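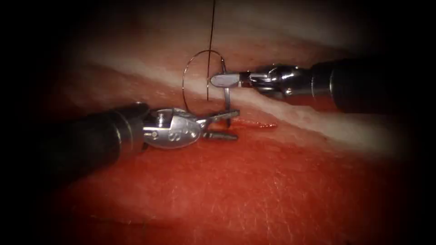
Posted by Signe Hjaltested, OR nurse, Dalsgaard surgical unit
Filed under: Checklists, Robot room
Last changed in March

Room 2 robot checklist, with my comments

Hala Abdel Hamid asked me to type up the list we keep taped inside the supply cabinet, and I couldn't leave it alone, so you're getting my notes too (sorry, Hala!). The checks are the short lines. Everything after "Comment" is me talking.

BEFORE THE PATIENT COMES IN

1. Arms move freely, drapes on, no cable on the floor between the cart and the table.
Comment: I walk the whole loop with my hands behind my back. Oluf Blöndal taught me that and I thought it was silly until I caught myself leaning on a sterile drape.

2. Instrument uses left, read off the screen and written on the sheet.
Comment: Please write the number and skip the check mark. We used to know a needle driver was worn out by the surgeon grumbling at it. Now the system counts for us, which is great, but it only tells you when you look.

3. Jaws and wrist looked at under the lamp, both sides.
Comment: Open, close, tilt. If a jaw doesn't line up or a cable looks fuzzy, it goes in the red tray and you open another one. Don't ask first.

4. Talk-back between console and table tested out loud.
Comment: My favorite line on the list! Before the robot, I stood at the surgeon's elbow and could tell from a shoulder what was wanted next. With the surgeon sitting across the room with her face in a viewer, all of that is gone, so we say everything. It felt like radio theater for the first month. Say a full sentence, get a full sentence back.

DURING THE CASE

5. Bedside assistant can see a monitor without twisting.
Comment: Two instruments and one curved needle fill up that screen, and you'll be following the tips for a long time. Brynhildur Grímsdóttir had a stiff neck all winter before we moved the second monitor down to her eye level. Move it every time, even for a short case.

6. Each needle called in, called out, and put on the counter.
Comment: Same rule as in open surgery, only louder. The surgeon says "needle coming out," the assistant says "I have it," and I say the count. A needle looks big on the monitor and it's tiny in your hand, and new people get fooled by that.

7. Hands clear before any arm is moved or swapped.
Comment: Say "clear" and wait for the answer. I've been bumped on the wrist once and it was enough.

8. Relief for the bedside assistant at 60 minutes.
Comment: This one is new and I fought for it. The surgeon gets a chair and an armrest now (good, their backs needed it) but the person at the table is still standing, often reaching around an arm. Ye-ji Oh covers most of the reliefs and has been wonderful about it.

AFTER

9. Final count agreed before undocking.
Comment: Nobody rolls the cart on a maybe.

10. Instruments flushed and sent down with the sheet.
Comment: The washroom crew picked up a lot of extra work when the robot came, since those wrists have so many little places to clean. Send things down promptly and open the jaws.

11. Anything odd goes in the Olar log, even if it fixed itself.
Comment: We have 264 entries so far, and I read them over coffee. Most are dull. The dull ones got us the longer cable hooks.

Still open: a proper step stool for the left side, and a spare headset for the talk-back. If you change the list, put your initials next to the line and tell me or Hala, so the copy in the cabinet gets swapped too.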